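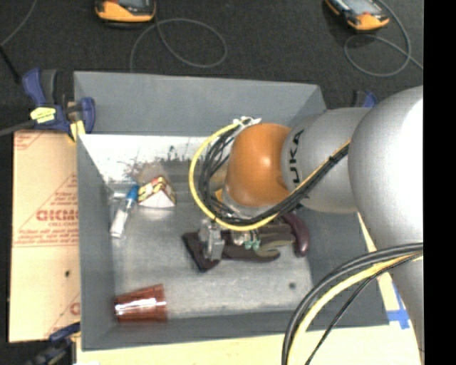

Photo 1: Work glove lying in a grey bin. See items 2.3 and 3.1.

BRORKIA SORTING ROOM
Hand Protection, Bins and Benches: Inspection Checklist with Comments
Period: March
Inspected by: Pallavi Kaushik
Copy to: shift leads, stores, Fiver building office

How to read the results: OK means no action. MINOR means fix before the next inspection. FIX means the item must be put right before it is used again. N/A means I did not find this item in the room. Where I wrote a comment, please read it also when the result is OK, as some comments are for next time.

PART 1. GLOVES, STOCK AND ISSUE

1.1 Gloves are stored on the rack by size, cuffs facing out
Result: MINOR
Comment: Sizes 8 and 9 are mixed on the middle hook row. The size is printed inside the cuff and it is becoming hard to read after some washes. I propose that stores writes the size again with laundry marker on the inside, not on the palm.

1.2 Stock agrees with the register
Result: FIX
Comment: The register says 142 pairs. I counted the rack, the drying line and the issue drawer two times. The left hands and the right hands do not come to the same number, so it is not possible to give a correct number of pairs. The register must have one column for single gloves. Until then please do not throw away a single glove which is still good. Put it in the singles box under the rack.

1.3 Glove type is suitable for the work
Result: OK
Comment: The Kandpal general handling glove is sufficient for the sorting work we do at present. It is not suitable for glass or for anything with a sharp burr. For those the cut-resistant sleeve and glove must be taken together from the locked cupboard. Two people asked me whether they can wear the general glove over the thin one. They can not, the grip becomes poor.

1.4 Order level is kept
Result: OK
Comment: Next order is placed by stores. The price is better at 1000 pairs but we have no dry place to keep so many cartons. I recommend to stay with the smaller quantity.

1.5 New persons are shown how to choose a size
Result: OK
Comment: The hand chart is on the wall beside the rack. It is the old edition but the measurements are the same.

PART 2. GLOVES, CONDITION AND USE

2.1 Palms and finger ends are free of holes, open seams and hard patches
Result: FIX
Comment: I put aside nine gloves. Most of them have the seam open between the thumb and the first finger. One has a hard patch in the palm, from dried adhesive I suppose. Please check your own gloves at start of shift by making a fist and opening it again under good light. A hole which is closed when the hand is flat will often open when the hand is bent.

2.2 Cuffs are complete and hold at the wrist
Result: MINOR
Comment: The cuffs are wearing faster than the fingers. When a cuff is stretched and stands open like a funnel, small pieces can fall inside. I would like each lead to pull out the worst ones this month.

2.3 Gloves are not left in bins, on benches or on the floor
Result: MINOR
Comment: Refer to Photo 1. The glove is lying flat on the bottom of the bin, dark cuff to one side and the fingers to the other, with small parts on top of it. A glove with loose parts on it must be shaken out over a tray before anybody puts a hand inside. Turn the cuff down, shake, then press each finger from outside from the tip towards the cuff. If you feel something hard, do not wear it. I know this takes a minute and it is still the correct way.

2.4 Dirty gloves are kept separate from clean ones
Result: OK
Comment: The blue sack for dirty gloves was in its place and had a tie on it. The sack goes out on the morning run at 7:30. If it is full before that, start a second sack and don't push it down with your foot.

2.5 Washed gloves are fully dry before going back to the rack
Result: MINOR
Comment: I found some on the rack with damp fingertips although the backs were dry. Hang them with fingers up for the first hour and then turn. The fan heater is not to be used for this.

2.6 Persons with skin problems know about the liner
Result: OK
Comment: Cotton liners are in the first aid drawer. They are for everybody who needs them and you do not have to ask the lead.

PART 3. BINS

3.1 Inside of the bin is smooth, without burrs or raised edges
Result: OK, with remark
Comment: The floor of the bin in Photo 1 is scuffed. Scuff marks alone are not a defect. What I look for is a scratch that has lifted the surface, where it can catch on a glove or on the skin. Please test with a folded cloth and not with the bare finger. If threads from the cloth stay behind, the result is FIX and the bin goes to the repair shelf with a tag.

3.2 Corners and rims are not bent
Result: MINOR
Comment: Bin 38 on the shelf has one corner pushed inwards. It still stacks, but the bin on top of it rocks. I moved it to the top of the pile and tagged it.

3.3 Bin is emptied and wiped between jobs
Result: MINOR
Comment: Small light parts stay behind in bins between jobs, mostly in the corners. Tipping the bin is not enough. Wipe with a dry cloth first and after that with Stultero. If you use the wet cloth first, the dust becomes a paste and it dries in the corners. The bottle label gives the contact time and I ask you to follow the label and not the old note which was taped on the sink.

3.4 Labels are readable and on the short side
Result: OK
Comment: Some bins have two labels. Take off the old one fully. Half a label is worse than none, people read the wrong half.

3.5 Loaded bins are lifted by two persons or with the trolley
Result: OK
Comment: During my visit all lifting was done correctly. The trolley has one squeaking wheel, which I mention only for completeness.

PART 4. BENCHES AND WORK SURFACES

4.1 Surface is clean, flat and free of splinters or chips
Result: OK
Comment: The light tan surfaces show dirt well and I am glad of this. A few chips along the front edge of the long bench were filled last winter and the filler is holding.

4.2 Bins stand fully on the surface
Result: OK
Comment: Keep one hand width between the bin and the bench edge wherever the bench allows it. When you need more room, clear the bench first and then move the bin.

4.3 Light at the bench is sufficient
Result: MINOR
Comment: My meter shows 276 lux at the far end of the long bench. For looking at seams and fingertips I would like to have more. A clip-on lamp would be enough. I have written to the Fiver building office about the ceiling panel and I have no answer yet.

4.4 Knives, snips and small tools are returned to the board
Result: OK
Comment: One pair of snips was on the windowsill, closed. I put it back.

4.5 Food and drinks are kept away from benches
Result: MINOR
Comment: One coffee mug behind the label printer. We have discussed this before.

PART 5. FLOOR AND WALKWAYS

5.1 Carpeted floor is free of small parts
Result: MINOR
Comment: The charcoal carpet is practical for noise, but it has a speckled pattern and a dropped part is very difficult to see on it. Please do not search with the palm of the hand. Use the flat magnet for metal parts and the hand broom for everything else. The vacuum cleaner comes last, with the mesh over the nozzle so we can get the parts back.

5.2 Carpet edges and joins are flat
Result: OK
Comment: The join beside the door was lifting in the last inspection. It is now glued and feels flat under the shoe.

5.3 Walkways are clear to the full width
Result: FIX, corrected during inspection
Comment: Flattened cartons were leaning against the wall near the exit and had slid down. We took them to recycling together. The marked area for cartons is behind the stores door.

5.4 Exit and first aid signs can be seen from every bench
Result: OK
Comment: From the long bench you must lean a little to see the first aid sign when the tall shelf is full. I accept it for now, but please don't put anything on the top level of this shelf.

ACTIONS

Stores: rewrite sizes inside cuffs (1.1). Add a column for single gloves and recount (1.2).
Shift leads: remove stretched cuffs (2.2). Repeat the rule about gloves left in bins at the start-of-shift talk, and show the shaking out one time in practice (2.3).
All: dry cloth first, Stultero second (3.3).
Fiver building office: light at the far end of the long bench (4.3).
Myself: remove the old note at the sink (3.3). Find out the price of a clip-on lamp. Print the new hand chart if the supplier can send it.

Comments received after the first copy was sent round

On 2.5, the evening shift asked if gloves may be dried flat on top of the bins. My answer is no. Air does not come under them, and then we have again gloves and bins in one place.

On 1.2, stores says that the singles box was already there last year and was taken for cable ties. Please return it or tell me and I will order a second one.

On 3.1, somebody asked how long a bin stays on the repair shelf. There is no fixed time. The tag stays on until I have tested the surface again with the cloth and signed the back of it.

Signed: P. Kaushik

Brorkia Workplace Safety | Contact: safety desk, ground floor | © Brorkia, all rights reserved | Back to top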